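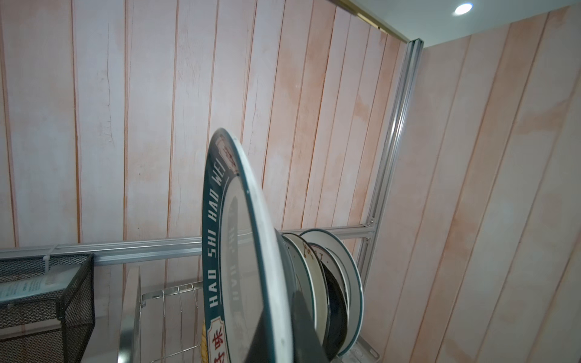 *Plates in the dish rack, teal rim in front.*

The water in Basturville is hard. My test strip puts it at 400 ppm, and the descaling interval in my kettle's manual assumes much softer water than that. I ignored the problem until December, when the kettle began shutting off before it boiled. Scale on the base insulates the heating plate, the plate overheats, and the thermostat trips early.

I have since settled on citric acid. Vinegar works, but it is slower at the strength sold for kitchens and the smell stays in the lid seal. My kettle is a Felivano with a steel base, rated at 2000 watts, and the procedure is short:

1. Fill to the halfway line.
2. Add 2 tablespoons of citric acid powder and stir until it dissolves.
3. Heat until warm and switch off before it boils. Boiling a strong citric solution in hard water can leave calcium citrate behind, and that is harder to remove than the original scale.
4. Wait, pour out, rinse, then boil one full kettle of plain water and discard it.

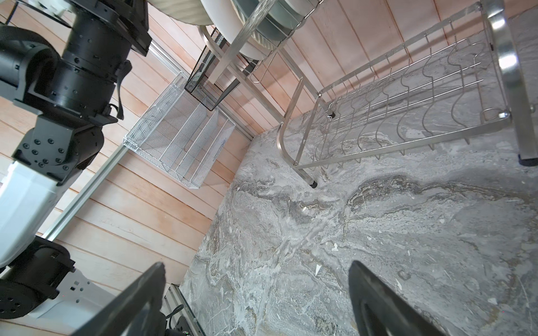
The interval matters more than the dose. I now do this every 8 weeks, and the layer never gets thick enough to flake. When I let it go longer, a single treatment left patches near the spout and I had to repeat step 3.

A filter jug reduces the buildup but does not stop it. Mine lowers the strip reading for the first part of the cartridge's life and then drifts back toward the tap value, so I test it when I change the cartridge and again midway. The readings go in the same spreadsheet as the kettle dates.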